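## Unit 4: Commissioning and Routine Care of a Two-Arm Table Cell

**Course:** Robot Cell Maintenance, Clillow Technical Institute
**Prepared by:** Hamidreza Nouri and Thảo Khổng
**Reading before class:** Skinner laboratory manual, chapter 9

### 4.1 Scope

This unit covers the teaching cell in the Mitton laboratory, known in the course records as Cell 33. The cell has two arms mounted at the back edge of a single table, each carrying a two-finger gripper. Students work first on the simulated cell and then on the physical one. The same checklist applies to both, with the exceptions noted in section 4.5.

By the end of the unit, students are expected to be able to bring the cell up from a full stop, confirm that both arms agree on the position of the table, and record a fault in a form that another technician can use.

### 4.2 Naming of the arms

Left and right are always the robot's own left and right. An operator standing at the front edge of the table and facing the cell therefore sees the robot's right arm on the left. All log entries, cable tags and parameter files follow this rule. Entries that use "near arm," "my left" or similar terms will be returned for correction.

### 4.3 Start-up and base check

1. Confirm that the emergency stop is pressed before approaching the table.
2. Inspect each base mounting. Fasteners are checked against their paint marks and are not retightened without a supervisor present.
3. Trace the cable from each base. It must have enough slack for the full working range and must not rest against a moving link.
4. Release the emergency stop and start the controller.
5. Read the status light on each base and compare it with the table posted at the station.
6. Move each arm to its home position at reduced speed, right arm first.

If either arm stops during step 6, the sequence begins again from step 1. The controller should not be restarted to clear a message that has not been written down.

### 4.4 Table registration and work pieces

Both arms must share one table frame. Registration is carried out with the pointer tool, using four marked points, and the result is saved in the Plovotik cell file. Each arm is then sent to a point measured by the other. A mismatch greater than the limit on the station card means that registration must be repeated for both arms, including the one that was measured first.

Work pieces are light household objects. They are used in place of machined blocks so that students meet rims, curved walls and thin edges early in the course. A paper cup is a demanding test of gripper force. Too much closes the cup, and too little lets it turn between the fingers.
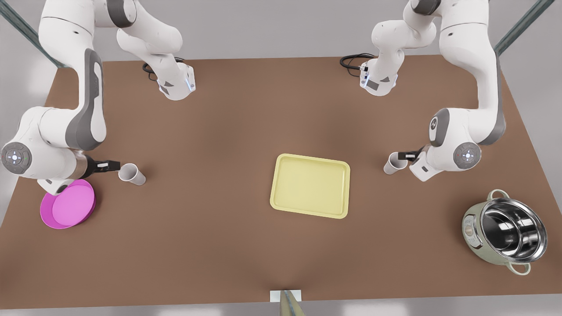 Cups are approached both upright and on their sides. For a cup on its side, the fingers should be level with the center of the opening before the arm advances, and the gripper should be open wider than the wall it is to take. Students set the closing force at the lowest value in the file and raise it one step at a time. The value that holds the cup through a slow lift is entered in the log separately for each arm, as the two grippers seldom wear at the same rate.

### 4.5 Differences in the simulated cell

The simulated cell does not reproduce finger pad wear, cable drag or loose fasteners. Steps 2 and 3 of the start-up sequence are completed there as a written exercise. Force values found in simulation are starting points only and may not be copied into the physical cell file.

### 4.6 Routine care

Finger pads are wiped with a dry cloth at the end of each session and inspected for cuts. Wrist joints are checked by hand for play in September and again at the start of the second term, with power off and the lockout tag in place. Lwazi Fourie keeps the spare pads and issues them against a log number.

Fault code 3328 in the Mitton log indicates loss of communication with a gripper. The connector at the wrist is examined first, followed by the cable and then the controller port. Parts are exchanged singly, with a test after each exchange.

### 4.7 Assignment

Submit one completed start-up log and one registration record for each arm. Work may be done in pairs, but logs are individual. Questions on the cell file should be directed to Martti Kinnunen during laboratory hours.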